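# The Plastic Glass Years

I own 10 plastic wine glasses and I am done being embarrassed about it. I used to own real ones, a wedding set of eight with stems like knitting needles, and I spent every party listening for the crunch. These days a red glass and a green one hang upside down from a curly gold stand, and when somebody knocks one off the patio wall it bounces and we all keep talking.

This was supposed to be a piece about fall tables. My editor wanted gourds. But every time I sit down to write about a table I end up writing about what people drink out of, and what goes under it, and where it all lives the rest of the week, so that's what you're getting!

Start with the cloth. I bought mine years ago from a mail-order outfit called Tulis, out of a sale bin, and it was a gamble — gray ferns and leaves all over, with small orange flowers scattered between them. It looked like a hospital curtain in the catalog. On a table it's a dream. The gray calms down anything loud you set on it, and the orange wakes up in October when everything else in the house goes brown. It has been washed so many times that I've stopped checking the label (cold, low heat, shake it out hard while it's damp, and you can skip the iron).
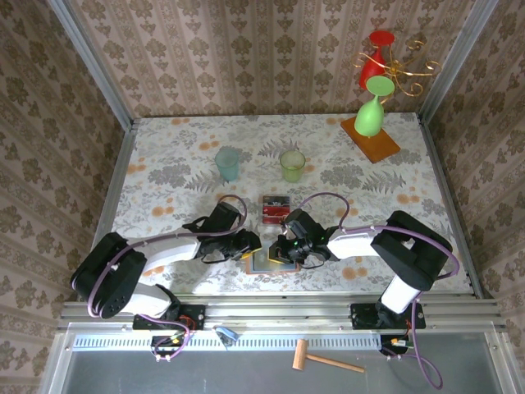 Then there's color, and I'm going to be bossy here. People get plastic drinkware wrong by buying one big matching stack. Eight blue cups look like a school cafeteria. Put one pale teal next to one lime green, though, and it looks like you meant it, and everybody remembers which cup is theirs without those little charms that fall in the dip. I like translucent best. You can see how much lemonade is left, and late in the afternoon the light comes through and does something lovely on a pale cloth.

I wouldn't put them near a bold solid color. They vanish. And I know a damask wall with a fern print in front of it is supposed to be a crime, but I grew up with a grandmother who papered the inside of her closets, and I think two old-fashioned patterns get along fine if neither one is shouting. Beige and brown behind, gray and cream in front, and let the cups do the talking.

The stand is the part I'd fight for. Mine came from a housewares shop named Rista that closed before I could go back for a second. It's gold, all scrolls and curled arms, on an orange-brown wooden base, and it's ridiculous, and I love it. Hanging glasses by the foot keeps dust out of the bowls and frees up a shelf. Park it in a back corner where sleeves won't catch on it. I had mine front and center for one whole Thanksgiving and it snagged two cardigans and a shawl.

For small stuff I've gone off baskets. Baskets eat things. A flat cardboard tray, the kind you'd normally put straight out with the recycling, holds a deck of cards or a little box of something sweet, and you can pick it up and carry it off when the food comes.
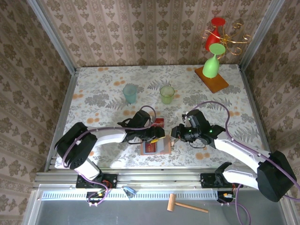
Cardboard gets soggy the minute a cold drink sweats on it, a reader wrote after I floated the tray idea in my newsletter, and she'd rather have a cheap tin lid that she can wipe. Fair enough. I tried a lid for a weekend and it slid around on the cloth every time somebody reached for a card, so I'm back to cardboard, but I keep a spare one flat behind the bread box now.

She also asked whether the stand can take real glass. Mine could, I think, but I'm not going to be the one to find out.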